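My afternoon at the Arico open day, Kindthorpe

So I finally made it out to the Arico open day in Kindthorpe, after missing it last December and sulking over it all winter! For anyone who hasn't heard of it, Arico is a tableware and kitchen place on the Lurkesport road, with a workshop downstairs and tasting and table-setting rooms upstairs. Tickets were free but you had to book, and they let in 90 people per session. I had the 2 p.m. slot and got there way too early, as usual, so I sat in the car and ate a granola bar (a mistake, more on that later).

The workshop part comes first. You get an apron, you shuffle past the kilns, and then you stand in front of the glazing bench for ages, which I could have done all day. They dip every plate by hand, one quick swoosh and a twist of the wrist, and the woman doing it was talking to us the whole time without looking down. There's a shelf of seconds by the stairs with 800 pieces on it, or so the sign said, and people were going through it like it was a yard sale. I bought a mug with a wonky handle and I regret nothing.

Upstairs was my favorite though. The Lodhi room (Lodhi is their everyday line, the one in the soft greens) is set up for trying things out with food on them, and the idea is that you look at how a plate behaves with lunch on it before you spend your money. I love this! I've bought so many dishes that looked gorgeous in a store and then made my eggs look sad at home.

We got 30 minutes in there and it flew by. They keep the food super plain, toast and salad leaves and that kind of thing, and you're welcome to move things around and swap a plate for a bowl. I went in sure I was a white plate person for life. Then I saw toast with a big frilly lettuce leaf on the pale minty green and, well, there goes the budget. Green on green sounds like too much, but the leaf is so much brighter than the plate that they get along fine, and the brown crust looks great against it. The little round bowl in the same color is sweet too. I'd use it for soup, or olives, or honestly just keys.

A couple of gripes. Parking is tight, and the café closed before our session let out, so bring more than a granola bar if you're going to spend the afternoon looking at toast. Also the stairs are steep and I didn't see an elevator, so call ahead if that matters to you.

They're doing another one in the fall and I'm already on the list. Plates are sold singly, by the way, so you can start with one and see how you like it.

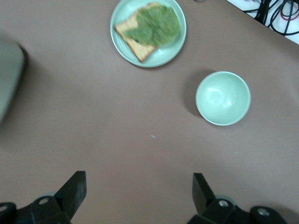
I have the Lodhi plates at home and can vouch for them with breakfast, but get the bowls at the same time if you want any! I waited a few months and the new ones came out a shade darker than my plates. Did they say anything about doing a bigger serving dish?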